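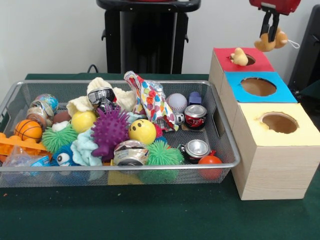
Assorted toys, balls and cloths in a wire-mesh tray, with stacked wooden boxes at right.

ONTON PUBLIC LIBRARY
BOARD OF TRUSTEES
Minutes of the Regular Meeting, October

Present: Trinidad Ibarra (presiding) and trustees constituting a quorum. Also present: the Library Director, the Head of Children's Services and two members of the public.

1. Call to Order
The meeting was called to order at 6 p.m. in the Nasitz Room. The agenda was accepted with one change: the discussion of the east entrance was moved ahead of the circulation policy.

2. Approval of Minutes
The minutes of the September meeting were approved as corrected. The correction concerned the item on window repairs, where "north stairwell" should read "south stairwell."

3. Public Comment
A resident of Chu Street asked that the Library restore morning hours at the Chu Street reading room. The resident stated that the present opening time does not suit people who work the afternoon shift. The presiding trustee thanked the speaker and referred the matter to the Director, who will include it in the review of branch hours.

A second resident spoke about bicycle parking. The rack by the book return is often full, and bicycles are being chained to the handrail of the ramp. The Director agreed that the ramp must be kept clear and will have a sign posted.

4. Director's Report
The Director reported that 108 new library cards were issued in September. Most were issued during the school visits, which will continue through the fall.

The public printer on the main floor has been out of service. The replacement part was received but did not fit, and a second part has been ordered. Patrons are being directed to the printer upstairs in the meantime.

Trustees asked whether the change in the hold shelf arrangement had caused confusion. The Director replied that there were complaints in the first days - chiefly from patrons who had not seen the notice - and that few have been received lately.

5. East Entrance
The Board resumed its discussion of the east entrance, continued from September. Ovodent, the dental practice next door, has asked in writing to share the walkway between the buildings while its own front steps are rebuilt. The Director has no objection, provided that the book return remains reachable at all hours.

Trustees raised questions about snow removal and about liability. It was agreed that any permission should be in writing and should end when the steps are finished.

Motion: To authorize the Director to prepare a temporary walkway agreement with Ovodent, subject to review by counsel. Moved, seconded and carried. Trinidad Ibarra abstained, being a patient of the practice.

6. Circulation Policy
The Director presented a revised draft of the circulation policy. The loan period for new fiction would be lengthened, and the renewal rules for reference copies would be restated in plainer language. Trustees asked that section 2 be rewritten to make clear that a renewal is refused only when another patron has placed a hold. The item was continued to the next meeting.

7. Expenditures
Motion: To approve an amount not to exceed $1,000 for relining the shelves in the local history room. Moved, seconded and carried unanimously. The room will be closed to readers while the work is under way, and requests for material will be taken at the main desk.

8. Adjournment
There being no further business, the meeting was adjourned at 7:40 p.m. The next regular meeting will be held in November in the Nasitz Room.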